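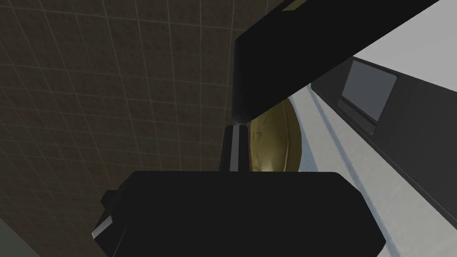 Chapter 4
What the Quote Leaves Out

A purchase request for a robot usually starts with the arm, the arm being the part that looks good in a brochure. The arm is also the part that never touches the work. Touching is left to the gripper, which tends to appear on page 11 of the quote under "accessories." Yet with two black jaws nearly closed in front of a brown tiled wall, and something rounded and gold just behind them, the accessory is the whole job. Buyers who budget for it last will find that it bills them first.

Take the Plendalbridge plan, which we will follow through this chapter. The hotel laundry at Plendalbridge wanted a two-armed machine for its guest rooms and set aside money for exactly one thing, the machine. Its supplier, Smits, suggested a trial in simulation before anyone signed. The trial cost 18 days of staff time and no furniture.
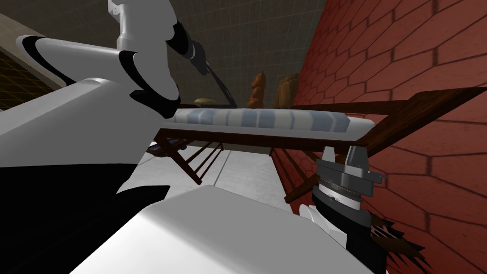 Figure 4.1 Simulated room trial: left gripper holding a thin dark rod, right gripper near the brick wall.

The plan listed 45 separate costs by the time the trial ended. The first draft had listed six, one of them "misc."
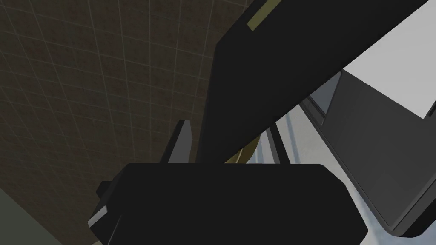

Clearance is the cost most often forgotten, perhaps because it is made of air. A catalog gives the reach of an arm to the nearest fraction of an inch and says little about the bulk at the end of it. Seen up close, a broad black gripper body and one slab of a finger can hide a good share of the tiled wall and the gray panel beyond, and whatever they hide from a camera you may have to pay to see some other way. Put a line in the budget for a second viewpoint. Put it in before the November review, when lines are still free.

Two arms raise the further question of whether you need two. Grarneo and Mukollow, whose price sheets appear in Table 4.2, both offer a discount on the second.
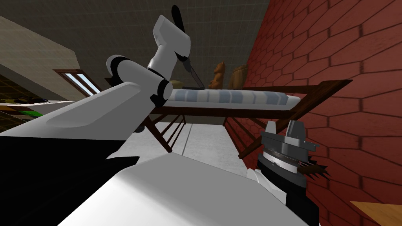 A discount is still an expense. The second arm needs its own gripper, its own spare parts, and its own share of the service contract, and the sheets price each of these separately and in smaller type. Work through Table 4.2 with a pencil before reading Section 4.1.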